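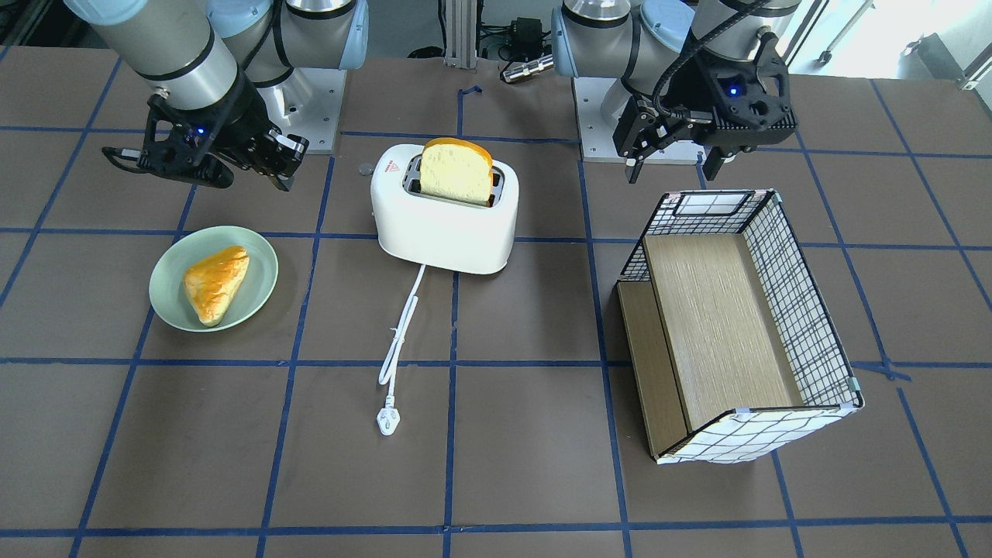 Nulham Packaging Works
Minutes of the Stretch Wrap and Pallet Stability Meeting
January 21, 2022

Chair: Theano Pappas
Minutes: Panagiotis Mavromatis
Also present: shift leads for Lines 2 and 4, stores, dispatch, one representative from Alexiou (film supply)
Apologies: quality lab

1. Minutes of the previous meeting
Accepted with one correction. Under item 3, the machine taken out of service was the Line 4 turntable. The minutes had said Line 2.

2. Returned loads
Dispatch reported 19 pallets returned or refused since the last meeting, out of 1,218 shipped. Most were mixed-height loads for the two southern depots. In most cases the film had let go at the third layer and the top cartons had shifted. Four of the returns had no wrap fault and were refused for wet corner boards. Dispatch will list these separately from now on.

The Line 2 lead asked whether the depots are double stacking. Dispatch thinks so but has nothing in writing. T. Pappas will write to both depots.
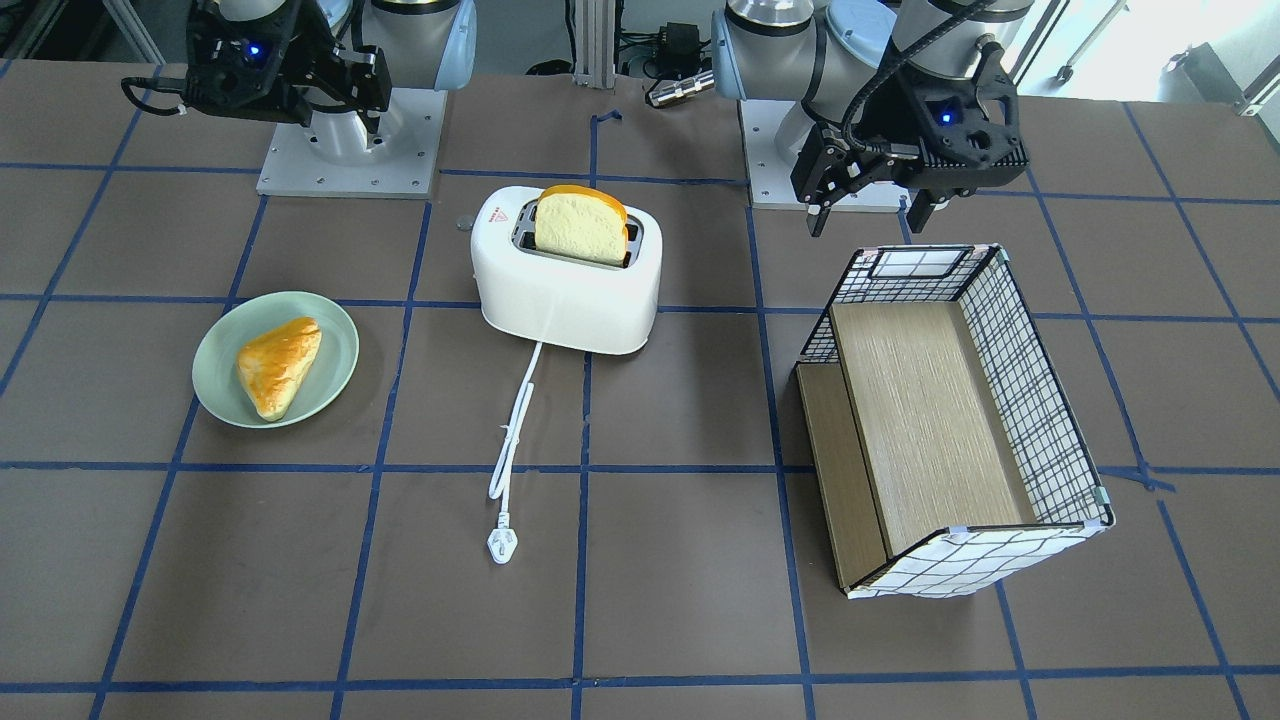 3. Film trial
The Cluster film from Alexiou has been on Line 2 for 30 shifts. The operators like it. It tears less at the carriage and the rolls are lighter to load. Film use per pallet is down slightly, but the stores figures include a part roll that was counted twice, so no number was agreed at the meeting. Stores will recount.

The current film from Bavitz stays on Line 4 until the recount is done. The Alexiou representative asked to run both lines on Cluster in the meantime. Not agreed. The chair wants one line left alone so the results can be compared.

There was some discussion of pre-stretch settings. Line 2 has been running at the old setting on nights and the new setting on days. P. Mavromatis to post one setting at the machine and have both shifts sign for it. 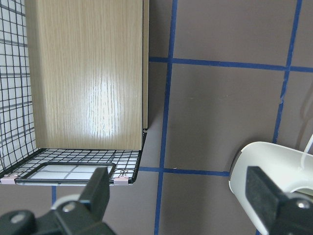 4. Turntable repair
The drive belt has been replaced and the table is level. The load sensor still reads high when the table is empty. Maintenance has it on the job list but could not give a date. Until it is fixed, Line 4 operators are to zero the sensor at the start of each shift and write the reading in the book.

5. Storage of film rolls
Rolls are still being left next to the dock door, where it gets too cold for them. Stores asked for the old carton rack to be moved to the inside wall. Agreed. Rolls are to be stood on end and kept in their sleeves until used. Damaged sleeves should be taped up, and any roll with a nicked edge goes back to stores with a tag on it. 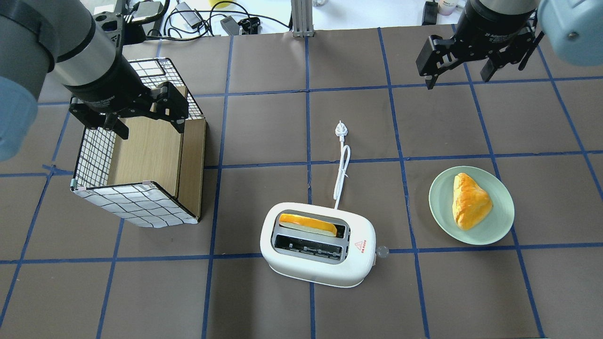
Work table with storage box, toaster and plate.

6. Any other business
The Line 4 lead asked for a second hand dispenser for short runs. Stores will order one.
The contract with Bavitz is up for renewal in June. A decision on the film will be needed before then.

Actions
T. Pappas: write to the southern depots about double stacking
P. Mavromatis: post the pre-stretch setting on Line 2
Stores: recount film, move rack, order dispenser
Maintenance: date for the load sensor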